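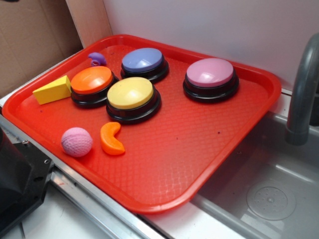

We have reached the stage of winter where every toy in the house has left its own box and moved in with somebody else's. I gave up on sorting by brand in July and now I sort by tray. One tray, one pile, and if it doesn't fit, it goes back to the closet until somebody asks for it.

The red tray is the favorite. I bought it for serving drinks outside and it has carried exactly one round of lemonade in its life (the bumpy bottom is great for glasses, too, so that's a shame). Now it lives in the play corner next to the toy sink, and whatever lands on it becomes lunch.

Lately lunch is buttons. The big domed kind you smack with your whole hand, in orange, yellow, blue and pink. They came from my friend Dindo Ocampo, who was clearing out his old quiz night stuff and asked if the kids would like them. Would they! The yellow one has been an egg, a lemon and a cheese so far. The pink one is dessert and you have to wait for it.

The little blocks get served alongside. My son calls the yellow wedge "the cheese" as well, so there is a lot of cheese on the menu, and he gets pretty offended if you order something else.
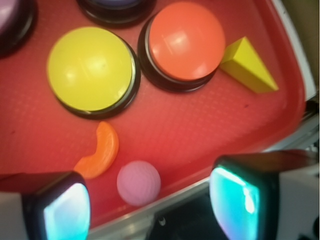
Yellow, orange and the famous cheese wedge.

A couple of things I've picked up from a few months of the tray system. A raised rim matters way more than size, especially when the carrying is done by a four-year-old at a run. Fewer pieces get played with longer, so I swap a few out on Sunday nights and keep my mouth shut about it. And I wipe the tray down with dish soap and an old toothbrush, as crumbs love that texture and a cloth just slides right over them.

Next up is the puzzle shelf, which I've been walking past with my eyes half closed since the holidays. If you have a good way to store puzzles whose boxes have all split at the corners, please tell me in the comments. I'm down to freezer bags and masking tape over here.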